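Print this thread | E-mail this thread
Reading time: 2 min

Wool or down for a cold bedroom?

tullier_road
We moved to Galtthorpe in September and the bedroom is on the north side. By morning it's in the low 60s in there. I have an old down comforter and my wife wants to switch to wool. I've never slept under wool. Is it worth the money or is it the same warmth with a higher price?

padgett_m
Wool. I switched two winters ago. Down got me too hot by midnight and then I'd kick it off and wake up cold at 4. Wool stays more even. It's heavier, so if you like a light cover you may not care for it.

coldfeet40
I disagree. Down is warmer for the weight and always has been. If you're overheating, your comforter is too thick for the room. Buy a lighter one. I paid 2 times as much for a Birileo wool one as I did for my down and gave it to my son.

HGuillot
It depends on the person. My husband runs hot and I don't. We gave up on sharing and each have our own twin cover on the one bed. His is cotton fill, mine is wool. I keep plain gray bedding in our room so the covers don't have to match anything.
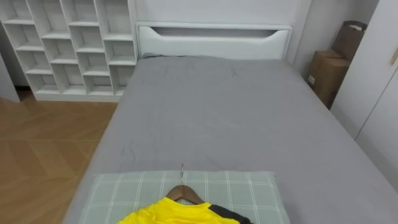 Gray cover, green plaid pillow.

padgett_m
Separate covers is the right answer for a lot of couples. Do you put both inside duvet covers?

HGuillot
Mine, yes. Wool is a pain to wash so I want something over it. His goes straight in the machine at 40 on the Celsius dial. We brought the washer with us when we moved.
- Huguette Guillot

tullier_road
What about smell? My wife's sister said wool smells like a barn.

padgett_m
A little for the first week. Hang it outside on a dry day and it goes away. The Peñalver one I have never smelled much at all.

coldfeet40
Mine smelled for a month. I aired it out every weekend. Some people notice it more than others, I guess. Down can smell too if it gets damp, I'll give you that.

HGuillot
A month sounds like it was stored wet somewhere. I would have sent it back.

coldfeet40
They wanted me to pay the shipping.
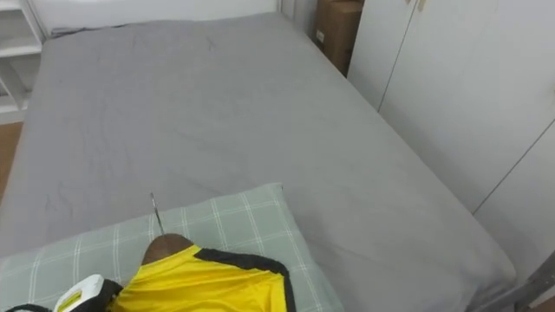

Can you put a wool comforter in the dryer?
Most of them should be air dried flat, because heat and tumbling can shrink and felt the wool. Check the tag first, as a few are made with treated wool that can take a low setting.

tullier_road
Thanks, that settles the dryer part. I think we'll get one twin size in wool for her and I'll keep the down for now. If she likes it I'll look at one for me next winter.

coldfeet40
Keep the down.

padgett_m
Get it before it turns cold. The store by me was out of twins last year and I had to wait.

Contact | Copyright Galtthorpe Home Forum | Back to top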